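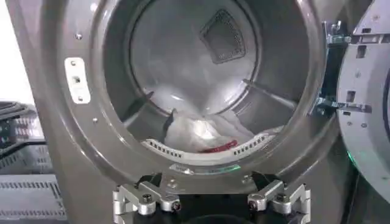 Who can use the new day respite service in Rolcombe? Anyone aged 65 or over who lives at home and has a regular unpaid carer, whether that carer is a spouse, a grown child or a neighbor.

2 min read

Stalgate Senior Services will open the respite center on Joo Street in June, in the former branch library. It has places for 19 people a day and will run from 8:30 a.m. to 4 p.m. Lunch is included, and so is door-to-door transport inside the town limits.

The town's only other day program closed last winter when its lease ran out. Families have been driving to Jekutel since then, a trip that program manager Madalena Sampaio said was too long for many older people.

"We had 93 households on our list by the end of spring," Sampaio said. "Most of them want one or two days a week so the carer can work or get to their own appointments."

Guests will be offered chair exercise, cards, music and a quiet room for rest. A nurse will be on site in the mornings. The center can't take people who need two staff members to move or who need overnight care.

Eino Mustonen looks after his wife at their home near the river and has signed up for two days. He said he plans to get his knee seen to and catch up on sleep.

Fees depend on income. Families begin with a home visit from a care coordinator, which is free and takes an hour or so. Forms are at the Stalgate front desk and at the Rolcombe town office.

Contact the newsroom | © Rolcombe community news | Back to top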